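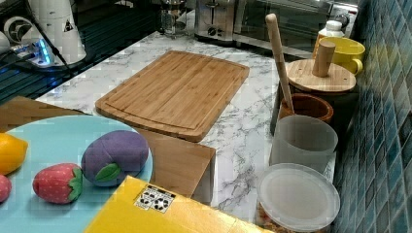 Clidetti Kitchen Counter Set: data card

Welcome, and thank you for stopping to read this before downloading anything! Clidetti is a collection of short recordings for teaching a robot to move toy food between a plate and a cutting board. We gathered it in the kitchen at Astgate, on an ordinary counter that stayed in everyday use, so you will find a toaster, a kettle and plenty of other things that play no part in the task.

What is in it

There are 600 episodes. In each one, a person guides the robot through a single move, such as taking the strawberry from the turquoise plate and setting it down on the bamboo board. Every episode comes with the color video, the gripper opening, the arm position and one sentence saying what was asked for. We wrote those sentences by hand, and we let people phrase things the way they would at home, so the big purple fruit is a plum in some and an eggplant in others. We were fond of both answers and kept them.

Of the full set, 252 episodes have the plate up on a cardboard box instead of flat on the counter. We added these after our first model, Sutanto, learned one height very nicely and then reached for that height everywhere.

Splits

Please hold out the last 100 episodes for testing. They were recorded on a Saturday with the board turned to angles that are rare in the rest of the set, and mixing them into training will make your numbers look kinder than they should.

Known problems

The glass tiles and the dark cooktop both pick up reflections, and these shift with the time of day. We have not tried to correct for it. Two operators did all of the guiding, and one of them is left-handed, which shows in how the arm comes in toward the plate. Failed grasps are included and marked as failed (there are about 2 in every batch), so filter on the success field if you only want clean ones.

Loading

The files open with the Plimcombe reader, version 2 or later. Older versions will load the video but silently skip the gripper values, and we lost most of an August afternoon to that.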